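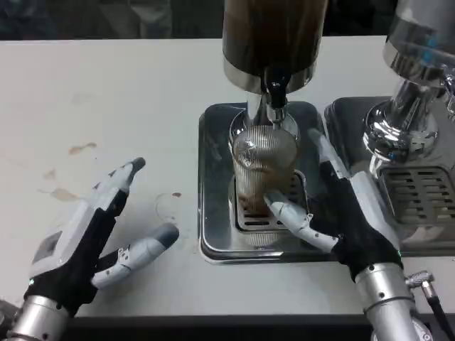
Nekov Publishes Service Schedule for Its Two-Handed Coffee Counter

ZERITZ, December 9, 2025 – Nekov today released the full setup and service schedule for Favau, its two-handed coffee counter robot. The schedule has been in use at the company's Alemayehu Street test counter since September and is now open to all operators.

It covers three jobs: daily cleaning, hand checks and position setup.

Daily cleaning takes 12 minutes. The robot is parked with both hands clear of the drip trays. Staff lift out the slotted grates, rinse them and wipe the steel trays dry. The countertop is wiped last, including the area beside the trays where coffee drips and cup rings collect. Dried coffee on the counter can make a glass sit unevenly and throw off the grip.

Hand checks are done every 848 drinks. A technician wipes down the finger links, looks over the pads on the fingertips for wear and bends each joint by hand with the power off. Worn pads are replaced in sets, one hand at a time. The fabric on the palms is checked for damp and changed if it has stiffened. Cable connectors at the wrists are tightened by hand only – no pliers.

Position setup is needed whenever a coffee machine or tray has been moved. The operator places an empty glass under the spout, guides the right hand to it and saves the grip. The robot then repeats the move 5 times. If the glass touches the spout or tips on the grate, the position has to be saved again.

"Most of the service calls we get are about a dirty tray or a machine that someone pushed back an inch," said Fasil Feyisa, head of field service at Nekov. "Counter staff can fix both of those without waiting for us."

The schedule comes as a printed card and a longer manual. Both are free to current operators and will ship with every new Favau unit. Replacement finger pads and palm covers can be ordered through Nekov field service.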